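I have been thinking about hallways since February, when we finally moved into the little house on Karppinen Street and found that it doesn't really have one. You open the front door and there you are, more or less in the living room with your boots on.
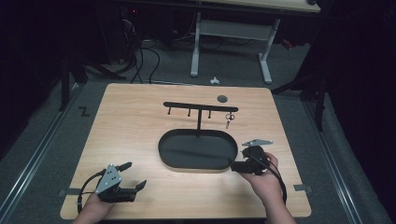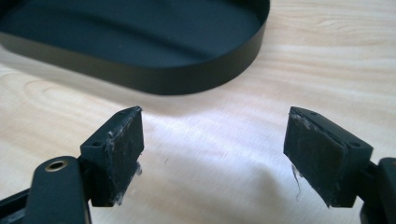
A black tray on pale wood

Marjatta Heiskanen

My grandmother's hallway was bigger than my first apartment's kitchen, and it smelled of wool and floor wax and whatever was in the oven. Everybody stopped there. Coats came off slowly, news was exchanged, and somebody always remembered the best story with one arm back in a sleeve. I think half of what I know about my family I heard standing on that rag rug, far too hot in my snow pants.

So I've been trying to make a bit of that out of four feet of wall — a bench, a rug, a place for keys. I looked at a fitted closet, and the quote came to over 600 dollars before the doors, so that was the end of that! My neighbor two houses down had an old church bench in her garage and let it go for 28 dollars and a loaf of rye bread, and I still feel I got the better end of it.

It needed sanding, and I did that on a Friday evening with the radio on and the windows open (yes, in that cold). One leg is shorter than the rest and I've folded a piece of cardboard under it for now.

Last week my sister came by to drop off a casserole dish, sat down on the bench to pull her boots on, and stayed there talking until it was dark outside. The rug is still on order, and I haven't decided between the green and the brown.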